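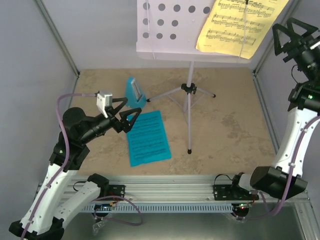
Stand, metronome and the yellow sheet, ready to go.

Tue 28 August
By Leilani Doucet

Print | E-mail

I'm so pleased with this music stand I could write a whole post about it, so I'm going to!

Some background for anyone who came here for the gardening. I took up the clarinet again in February after 16 years without touching it, and for the first few months I practised with my music propped against a cereal box. When the cereal ran low the box got lighter, and you can guess how that went. After that I tried a cookbook holder, which was all right for a single page but far too low, and I'd finish every session with a stiff neck and my chin practically on my chest.

Then I was in Sorensen looking for reeds and there was a stand in the corner by the method books, a pale one, somewhere between pink and white, with round holes in the desk. I'd gone in for a box of reeds and came out with the reeds, the stand and a tin of cork grease I didn't need (I have two already). It was 17 dollars off because the carton was squashed. I don't care one bit about the carton.

What I like best is the wires. There's a thin one on each side of the desk and they swing over to hold the pages. I always thought of those as a fiddly extra, but my good yellow sheet has gone wavy at the edges from being carried around in my bag, and it likes to sit crooked no matter how I put it down. With the wire over it I can leave it leaning off toward the right and it stays where I can read it. I've stopped fussing about getting it straight. I play better when I'm not grabbing at paper with one hand, no surprise there.

The knob at the top of the legs took me a bit to get the hang of. I was only giving it half a turn and the stem kept sinking, very slowly, so that I'd start a study standing tall and end it in a sort of bow. Give it a proper twist! The rubber feet are great too. My old school stand had lost all of its caps and left little grey scratches on every floor I ever practised on.

The metronome is not new. It was my aunt's, and for years I thought of it as the enemy. I've made peace with it by starting much slower than my pride would like and moving up one notch only when I've played the line cleanly twice. Some evenings I never move up at all. I did a whole week on one awful run of sixteenth notes in the Clokden studies, the one where both little fingers have to be in two places at once, and on the Sunday it just came out of the bell as if somebody else was playing. I yelled. The dog left the room.

I also have a new rule, borrowed from the woman who sits beside me in the Stakcombe community band, that everything gets set up before supper. Stand up, music on, metronome beside it. If it's all waiting there I'll play for half an hour. If I have to go digging in the closet for it I'll decide I'm tired and watch curling reruns. I've kept it up for 13 evenings in a row now, with one very short one that I'm counting because I did do my long tones.

The next thing is the Rotisgate concert. We're doing two marches, a waltz and a medley that goes on forever, and the second clarinets get the tune for eight bars in the waltz – eight whole bars! I've pencilled a big star over it. Rehearsals start up again after the long weekend and I'd like to walk in knowing the marches well enough to look up at the conductor now and then.

If anyone has a favourite way of flattening sheet music that's gone wavy, please leave it in the comments. I've tried a stack of atlases overnight and it made no difference that I could see. My sister says to iron it under a tea towel, and I'm not brave enough yet.

Print | E-mail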